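Another countertop sealer that promises to outlive your mortgage

Livus has a new countertop sealer out this October, called Divau, and the pitch will sound familiar. One coat, no sanding, and your tired laminate or stone is protected for "up to 168 months." That is 14 years. The company has existed for 2.

I asked where the number came from. Saodah Menon, who handles product questions at Livus, told me it was "projected from accelerated wear testing." Fine, plenty of makers do that. But she couldn't tell me what the wear was, who ran the test, or what counted as a failure. A dull patch by the sink? A coffee ring that won't lift? Those are the things people call about, and the warranty covers neither of them.
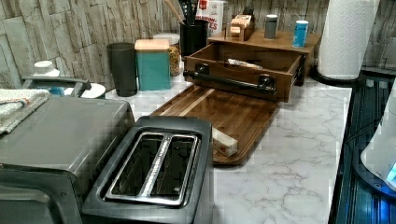
The warranty, by the way, is worth reading before you get your card out. It leaves out heat marks, citrus, vinegar, wine, standing water and "abrasive contact," which I take to mean cleaning. It also asks you to reseal every year to keep the coverage going. So the one coat is 14 coats, and you are buying them from Livus.

Colin Bellamy, who has refinished counters for most of his working life, was less grumpy about it than I am. He says a decent sealer does slow down stains on porous stone and he uses one himself. On laminate he wouldn't bother — the surface doesn't soak much up to begin with, and the coating tends to go cloudy where people wipe the most.
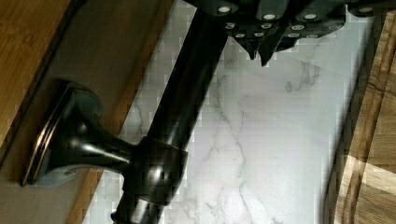
Then there's the price. Livus points to 1148 positive customer ratings, all on its own site, and I could not find a way to sort them by how long the buyer had owned the stuff. Several were posted within a day of delivery. I'm glad the box arrived safely, but that tells me nothing about year three. Jukonden sells a plain stone sealer for less than half as much and makes no claim longer than a year, which I find oddly reassuring.
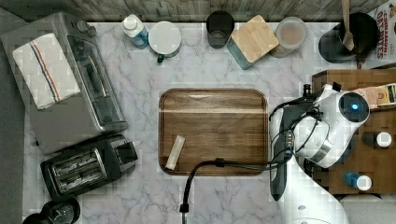 How do I know if my counter needs sealing at all?

Put a spoonful of water on a clean, dry spot and leave it for ten minutes. If the stone darkens underneath, a sealer may help; if the water just sits there, save your money and try again next year.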